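Juice, Paper Cups and One Good Pitcher
A gallery from the refreshment counter at the Flondalau open house
July 2023

We love a drinks table. Give us a tray, a stack of paper cups and a big bottle of something cold-looking and cheerful, and we are happy for the rest of the afternoon! This page is about the pouring side of the Flondalau open house, the part most guests only meet when a full cup is put into their hand. It's a small job with lots of nice little details, so we gave it a page of its own.

The first two pictures are from the long beige counter, where the orange juice was poured.
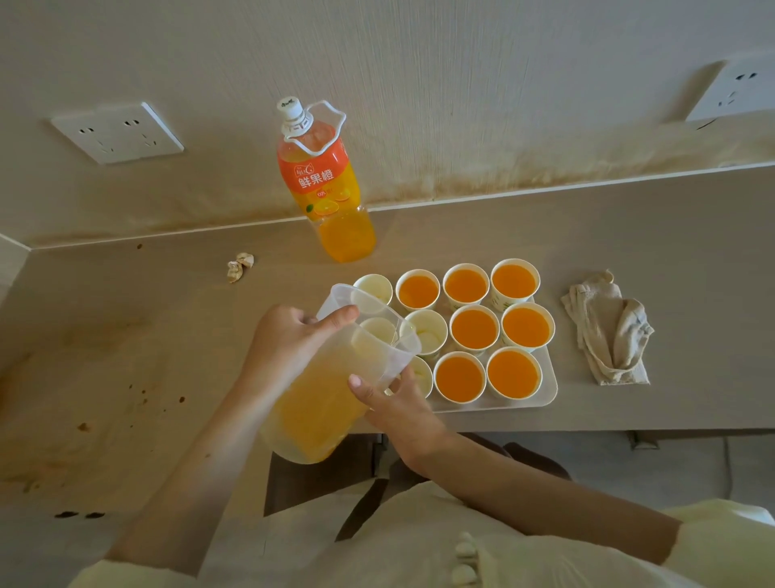

Rows of cups, a white tray and the measuring pitcher hard at work. We can't get over how bright that orange is against the white cups!
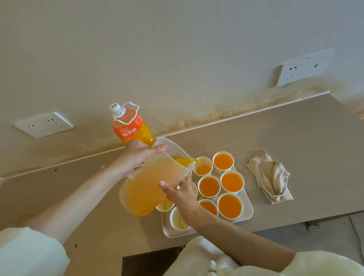 Big bottle into pitcher, pitcher into cup. The label on the bottle says 鲜果橙, fresh orange, and the color backs it up.

Why use a pitcher when the juice already comes in a bottle with a handle?
A large bottle is heavy when it's full and it tends to gulp, so the juice comes out in bursts and lands next to the cup as often as in it. A measuring pitcher is lighter, it has a proper spout, and you can bring that spout right down to the rim of a small cup. You also get a much better feel for how much is left, and for when to stop and refill.

That question comes up every time we set out drinks, and once you've poured a whole tray from a pitcher you won't want to go back. It feels so much calmer.

More about the juice table

The tray
Any flat tray with a bit of a lip will do, but we're very fond of plain white plastic. It wipes clean in a second, spills show up right away, and juice looks wonderful on it. Rounded corners are nice too, as there's no awkward seam for sticky drips to hide in. We've used metal trays, baking sheets and once the lid of a storage box (it worked fine, but it did slide around a lot).

Line the cups up in rows before you open anything. Leave a little gap between them so that fingers can get in from the side. When the cups are jammed together, people pinch the rim to pull one out, and then you have juice on the tray, juice on the sleeve and one slightly embarrassed guest.

The cups
Small paper cups are our favorite for an open house. They're light, they stack, and a guest can finish one while standing and chatting. The ones we buy for ourselves hold 75 milliliters when poured to a sensible level, and that's plenty for a taste. People who love it come back for another, and people who only wanted to be polite don't leave half a glass on the windowsill.

Look for a good rolled rim. It makes the cup stiffer at the top, it's kinder to the mouth, and it gives the pourer something firm to aim at. Cups without one go soft and oval in the hand very quickly.

We've been getting ours from Reseo, the little packaging shop on the corner by the bus stop. They'll split a sleeve for you if you only want a few, and they're always happy to talk about lids.

The pitcher
Oh, the pitcher! If we could only keep one thing from the whole drinks cupboard, it would be a clear or frosted measuring pitcher with a pointed spout. We bake with ours, water the herbs with it, mix pancake batter in it and then scrub it out and use it for juice. The marks on the side do wear away over time. You can still make them out if you hold it up to a window.

Use both hands. One goes up near the rim and steers, the other goes underneath and takes the weight. It looks a bit formal, almost like a tea ceremony, but your wrist will thank you by the end of the second tray. Tip slowly, let a thin stream start, then move your whole arm from cup to cup and leave the angle alone as much as you can.

The pouring order
Everybody has an opinion on this one. Our own habit is to start at the back and finish at the front, so that your arms never have to pass over cups that are already full. Others go side to side. Some people fill every cup halfway first and then go around again to even them out, and that is the way to go if you're worried about running out.

How full is full? Stop a finger's width below the rim if the tray is going to be carried. If the tray stays put and guests come to the counter, you can be much more generous - it looks wonderful and nobody has to walk anywhere with it.

Pulp and settling
We'd choose pulpy juice every time, but it does need attention. The thick part sinks while the bottle stands, and the first cups come out thin and the last ones almost like soup. Turn the bottle over slowly a few times with the cap on tight. Please don't shake it hard, or you'll get a layer of foam that sits on every cup and takes ages to go down. Give the pitcher a stir with a long spoon whenever you come back to it after a break.

The wall behind
A pale wall is a gift to a drinks counter. Textured plaster looks lovely in soft light and makes the colors sing, but it's not much fun to wipe, so keep the tray well forward. At home we lean a cutting board against the wall when children are helping. It catches the enthusiastic splashes and goes straight into the sink afterward.

Sleeves
Pale, loose sleeves and orange juice are a brave pairing! Roll them once or twice if you can, or clip them back with a clothespin. Orange comes out of cotton well if you rinse it in cold water right away and then wash as usual. Left overnight, it turns a sort of faint tea color and stays with you for the season.

Things we'd set out next time
A damp cloth, folded, beside the tray. A small bowl for bottle caps. A second tray, so that one can go out while the other is being filled. A pen, for guests who like to keep the same cup (not many do, but they're so pleased when there's a pen). And a proper bin within reach of the door, as empty cups end up on every flat surface in the building otherwise, including on top of the piano.

A quick plan for your own table
For a relaxed afternoon at home, we'd put out up to 4 trays over the course of the visit, and never more than two at once. Juice that stands around loses its sparkle, and a freshly poured tray gets people moving toward the counter again in a way that a half-empty one never does. Start with one flavor. Add a second when the first rush is over, maybe apple or something with ginger, and change pitchers when you do.

Plain water deserves a spot too. We put ours at the other end with a few slices of lemon, and it always goes faster than we expect.

Also from the open house
The bread table has its own page, with the seeded rolls from Kalniņš bakery and the dark rye that was gone before lunch. The Floneo garden group is putting together a page on the herb pots and the cuttings swap, with notes on which mint is which. If you went home with a cutting that has three leaves and a hairy stem, it's apple mint, and it would like a bigger pot.

Back to all galleries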